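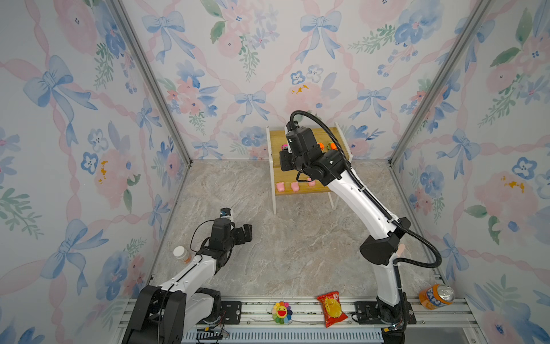 Edileuza Siqueira says the Drudau paste slides longer than ours and we should switch before September. She has hung more paper than I have, so it goes in the book. I still want to see it on something other than a good primed wall.

July 14, 2019

Paste trial, Drudau vs. the old Bansal powder. Drudau sheet says "up to 20 minutes open time." Up to. No temperature given, no humidity, no word on what it was brushed onto. Same sheet says no seam lifting after 4,000 hours, and I can't find what was done to the seams for those hours. If they sat in an office, so what.

Mixed both by the bag instructions. Bansal lumpy as usual, strained it through a stocking. Drudau went smooth right away and I'll give it that. It also costs a good bit more per bucket.

Boards: drywall offcuts from the Elstead job, half primed, half bare. Plain lining paper on all of them so the pattern can't hide anything. Busy florals like the peony one with the bows and ribbons forgive a lot, you stop looking at seams when there's a lattice running across them. Bad choice for a test, nice choice for a customer.

Primed boards: Drudau slid easily, Bansal grabbed sooner. Edileuza is right there.

Bare boards: no difference I would swear to. Both grabbed almost at once. The Wometville house is nearly all bare patches and old size, so this is the result I care about.

Weighed the paste off each board before and after brushing. Drudau spread thicker, 300 g on a board where I'd used less of the other. My hand may be to blame. Longer slide could just be more wet paste, in which case we can get it for free by loading the brush. Need to repeat at equal weight and have someone else do the brushing without knowing which bucket is which.

Quote from the supplier is $1,924 for the pallet. Not signing that on four boards and a leaflet.

To do: equal weight run. Heater on for half the boards. Check seams again when fully dry, with the side lamp, not the ceiling light. Ask Drudau for the actual test method. Asked once already, got the same leaflet back with a nicer cover.

Stocking needs replacing.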